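# Clolow puts a little sweetness back on the plate with its new guide to everyday sugar 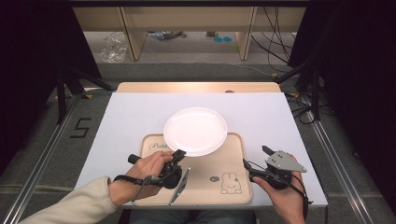 *A white plate on a rabbit tray.*

August 2026

Clolow, the food and health information service, is very pleased to announce the publication of *A Spoonful at a Time*, a free guide to sugar in everyday eating, written for anyone who has ever stood in the biscuit aisle feeling vaguely guilty and not quite sure why.

The guide has been a long while in the making. It began in June, when we asked our readers to send in the questions about sugar that they had always wanted answered, and we had rather expected a modest postbag. By the time we closed the form we had received 1562 of them, some just a few words long and some (bless you all) running to several pages with recipes attached. Is honey any kinder to your teeth than the white stuff? Does fruit count? Why does a fizzy drink seem to leave you hungrier than before? And can you really train yourself out of sweet tea?

Seija Vuorinen, who edited the guide, read every single one.

"I grew up in a house where there was always a bun in the oven and always somebody telling you not to have a second one," she said. "So I knew I didn't want to write anything that scolded people. What came through in the letters was how muddled everyone felt, and how much they wanted a plain answer from someone who wasn't trying to sell them a powder. I hope we've managed that. I also hope they'll forgive me for the chapter on liquorice, which did get a bit out of hand."

The guide is divided into four parts, covering breakfast, drinks, puddings and the things we nibble at without noticing. There is a section on reading labels, with a friendly explanation of the many names sugar goes by, and another on cooking for children who have strong opinions. Readers with diabetes, or anyone who has been given particular advice about their diet, are asked to talk to their doctor or nurse before changing what they eat.

Printing has been kindly supported by Lindqvist, and 700 paper copies will be sent to libraries and community kitchens in Kurard and Bollik over the coming weeks. Everyone else is most welcome to download the guide from the Clolow website, where it will stay free of charge.

A second guide, on salt, is already being planned, and Seija would be delighted to have your questions for that one too.

**Notes to editors**

Review copies, and interviews with Seija Vuorinen, are available on request from the Clolow press office.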